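Teaching a machine to pack lunch, one sandwich at a time

28 November 2022

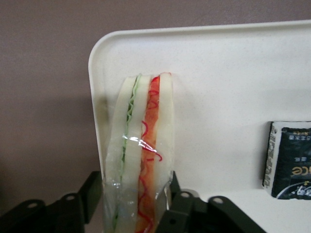
A wrapped sandwich between the gripper's fingers, with the tray behind it. Photo: Drikov

The lab at Drikov's Stolham site smells of bread by ten in the morning. There are crates of rolls by the door and a shelf of empty trays, and on the far bench somebody is steering a robot arm toward a sandwich for what must be the fortieth time since breakfast.

“We started with blocks, like everyone does,” says the engineer who leads the data collection team. “Blocks are lovely. They have corners, they don't squash, you can drop them. Then we bought our first bag of lunches and the whole thing fell apart in a day.”

The project goes by the name Bullis, and its aim is easy to state: a gripper that can put together a cold meal on a tray from whatever food is in front of it. The team doesn't write out the motions. A person guides the arm through the job, the cameras and joint readings are saved, and each run becomes one example for the system to learn from. When we visited, the count on the whiteboard stood at 3573 runs, of which 2888 had passed review.

What happens to the rest? “They stay on the drive,” she says. “Maybe the operator hesitated too long, or a camera dropped out. We don't train on those yet. But I look through them a lot, because you learn so much about where people get stuck!”

Sandwiches are her favorite subject, and she talks about them the way other people talk about birds. Clear wrap is the hard part. It shines in one place and vanishes in the next, so the camera near the fingers gets a bright streak across the filling and hardly any edge to go by. And then there is the bread. “Squeeze it and you have a flat sandwich. Hold it too gently and it turns in your grip. A person feels that right away. Our operators have to get it by eye, and they're amazing at it.”

There are five operators, working two at a time, and each has a style. One comes in low and slow. Another lines up the fingers from well above the tray and goes straight down. The team used to ask for a single approved method, but gave that up in April.

“The first model we trained after that was so much better at recovering,” the engineer says. “It would miss a little, back off and try again – and I was jumping up and down, I really was. It had seen people do that, you see. Before, we'd been cleaning all of it out.”

I was offered a turn at the controls. My sandwich went over twice, and the second time I nudged the tray as well. The operator beside me reset everything without a word and marked both runs for review.

Next on the list is a set of runs with Palacios, a catering kitchen that has agreed to lend the team a bench for a few weeks. The light is different there, the trays are different, and people walk past all day long.

“I can't wait,” she says. “Our lab is too tidy. I want soup lids, I want those little sauce packets that slide everywhere, I want somebody's elbow in the shot.” She is already making a shopping list, and egg salad is at the top of it.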